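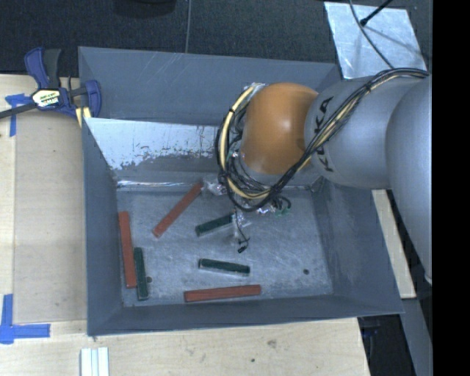

Suchbegriff eingeben Suchen

4.2 Umlauf und Schwund von Mehrwegbehältern im regionalen Lieferverbund

Die Bestandsführung von Mehrwegbehältern erfolgt in den untersuchten Betrieben überwiegend auf Grundlage von Lieferscheinen. Ein eigenständiges Behälterkonto, in dem Ausgang und Rücklauf getrennt gebucht werden, bestand zu Beginn der Erhebung lediglich am Standort Nirberg. In Brodberg wurden Leergutbewegungen auf der Rückseite der Frachtpapiere vermerkt und zum Monatsende in eine Sammelliste übertragen. Die daraus entstehenden Differenzen sind in der Literatur mehrfach beschrieben worden (vgl. Abschnitt 2.3), ihre Verteilung auf einzelne Behälterarten ist jedoch kaum belegt.

Erfasst wurden 1.000 Umläufe zwischen den beiden Standorten und dem Zulieferer Fuentealba. Als Umlauf gilt der Weg eines Behälters vom Versand in befülltem Zustand bis zur erneuten Bereitstellung beim Versender. Umläufe, die am Stichtag noch nicht abgeschlossen waren, gingen nicht in die Auswertung der Rücklaufzeit ein, wohl aber in die Ermittlung des Schwundes. Die Abgrenzung folgt dem Vorschlag von Bredier, weicht von diesem allerdings in der Behandlung beschädigter Behälter ab: Diese werden hier so lange als im Umlauf befindlich geführt, bis eine Aussonderung schriftlich angezeigt ist.

Die Rücklaufzeit lag bei geschlossenen Kunststoffbehältern im Median bei 12 Tagen. Für offene Blechbehälter mit schräg gestellten Wänden (Abbildung 2) ergaben sich deutlich längere Zeiten, was vor allem auf die Zwischennutzung beim Empfänger zurückzuführen ist. Zerkratzte Böden und Scheuerspuren an den Wänden gelten in keinem der Betriebe als Aussonderungsgrund. Bei rostfarbenen Rückständen ist die Praxis uneinheitlich - Nirberg verlangt eine Reinigung vor der Wiederverwendung, Brodberg überlässt die Entscheidung der Warenannahme.

Abbildung 2: Offener Blechbehälter mit schrägen Wänden, darin rechteckige Stäbe in Orangerot und Dunkelgrün.

Die Zwischennutzung erschwert zugleich die Zurechnung von Verlusten. Verbleibt ein Behälter beim Empfänger, ohne dass dies angezeigt wird, erscheint er beim Versender als Schwund, beim Empfänger hingegen als Eigenbestand. In der Inventur vom April wurden auf diese Weise in fünf Fällen dieselben Behältergruppen an zwei Standorten geführt. Eine Bereinigung war nur durch den Abgleich der Prägenummern möglich, die bei älteren Blechbehältern teilweise nicht mehr lesbar waren.

Yurt schlägt für vergleichbare Verbünde ein gestaffeltes Nutzungsentgelt vor, das nach Ablauf einer Karenzzeit einsetzt (Tuncay Yurt, Vortragsmanuskript, 18. Juni 2021). Ob ein solches Entgelt den Rücklauf beschleunigt, lässt sich anhand der vorliegenden Daten nicht beurteilen. Die befragten Betriebe äußerten Vorbehalte hinsichtlich des Buchungsaufwandes, zumal die Frachtführer bislang nicht in die Kontenführung einbezogen sind. Die rechtliche Einordnung des Entgelts wird in Abschnitt 4.3 behandelt.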